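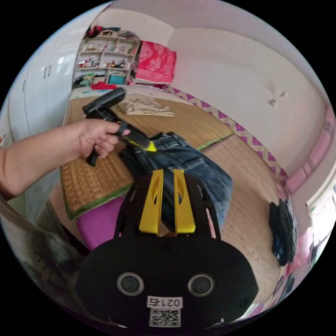
Figure 5. View from one hand-held gripper in the jeans task. The tip of a tool in the operator's hand is touching the denim.

5.3 Stale width readings in the garment data

The garment portion of the Bisgaard set contains 2,051 episodes recorded in homes in Brorondale. During the first round of policy training we found that 189 of these episodes carried a wrong finger width for part of their length. This section describes the fault, how it reached the robot, and what we changed. The episodes are left out of all results in Section 6 unless a table says otherwise.

Each hand-held gripper records video and a finger width. The width comes from a Plillau encoder board inside the body, read over a serial line and written to the same log as the image timestamps. Operators work with a pair, one gripper in each hand, and both logs are merged after upload. Position is recovered from the video later and plays no part in the fault.

When the serial line stalled, the logging process kept the last width it had received and went on writing it at the normal rate with fresh timestamps. The log therefore looked complete. Our upload check tested for gaps, for timestamps out of order and for widths outside the mechanical range, and a repeated valid number passes all of these. Video was unaffected. If the line recovered, the width jumped to its true value between one sample and the next. If it did not recover, the held value ran to the end of the episode and the next recording started clean.

We traced the stalls to the connector between the encoder board and the logger. Of the six gripper pairs in use in July, two had a connector from an earlier batch with a shorter latch. Pulling and twisting loads on the fingers flexed the board enough to break contact for a moment, and the driver did not reopen the port by itself. We could reproduce the stall on the bench by clamping a strip of denim, fixing the far end and turning the body by hand. Thin cotton did not produce it in any of our bench trials. 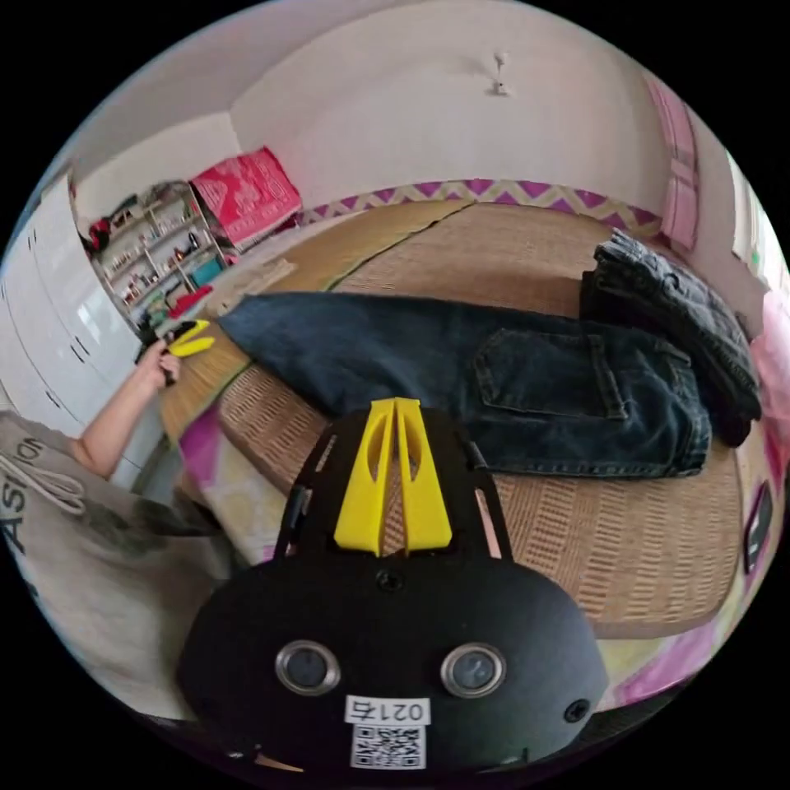 That difference between fabrics matters for how the bad data was spread. Had the stalls been random, they would have touched every garment type at a low rate, and the training loss might have absorbed them. Instead they were concentrated in jeans and other heavy trousers, and within those episodes they tended to begin when the operator first took up the weight of the cloth. The held value was then whatever the width had been just before the pull, in most cases closed. The rest of the episode, including every release, was recorded with the fingers closed.

A policy trained on the full set learned accordingly. On shirts and towels it behaved as expected. On jeans it picked up the waistband or the hem correctly, carried it across, lowered it and then failed to open. The arm next moved away toward its following grasp with the cloth still held. With one arm this dragged the garment off the work surface. With two arms it was more serious, as both could be holding the same pair of jeans while moving in different directions.

The event that led to this investigation was of the second kind. The two arms of our Tenex cell were folding a pair of jeans laid flat. Both closed on the fabric, the right arm reached its target and began to retreat, and the left arm continued inward. Tension rose until the left arm's force limit tripped and it stopped. The right arm did not stop. Our cell controller treated a force trip as local to the arm that reported it, and the right arm kept pulling against a locked neighbor until the denim slipped out of its fingers. The freed arm then swung back past the edge of the table. The operator was standing behind the floor line and was not touched. One finger mount on the left gripper was cracked and had to be replaced.

We regard these as two separate faults. The stale widths explain why the fingers stayed closed. They do not excuse the controller, which should have stopped both arms whatever the policy commanded. A correct policy can also end up with both arms holding one garment, for example when a fold catches on a button.
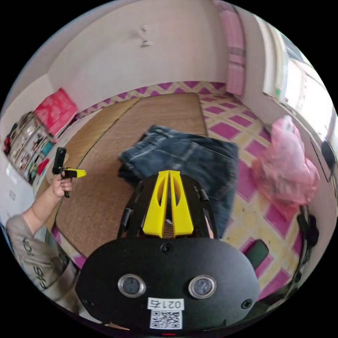 Could the affected episodes have been found from the video alone?

Most of them could, and this is how we found the ones the log did not reveal. The fingers are in view of each gripper's own camera, so an estimate of their opening can be compared with the logged width. A long mismatch marks the episode as suspect. The method is weak when cloth covers the fingertips, and we reviewed those episodes by hand.

The simpler test is on the log itself. A live encoder is slightly noisy even when the fingers are held still, and the last digit seldom stays fixed for long. A run of identical readings longer than two seconds is now rejected at upload. Applied to the existing data, this test found all but a few of the 189 episodes. The ones it missed had several short stalls in place of one long one.

On the hardware side, the old connectors were replaced in both pairs and a strain relief was added to the remaining four. The driver now writes an empty field when no new reading has arrived, and the gripper beeps so that the operator can stop and start over. In the Tenex cell, a force trip on either arm stops both, and motion resumes only after a person has opened the grippers from the panel.

We recorded the jeans task again with the repaired pairs, using the same instructions to operators as before. A policy trained on the cleaned set plus these recordings released the cloth normally in our repeat trials. We have not tested the new logging on garments heavier than denim, and coats in particular may load the fingers harder than anything in the present set. 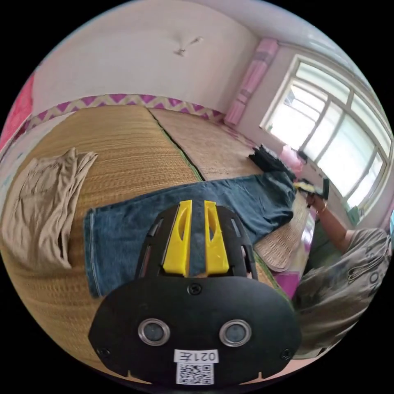 Figure 6. Jeans stretched lengthwise on a straw mat, seen from a hand-held gripper, with the operator leaning in at the right.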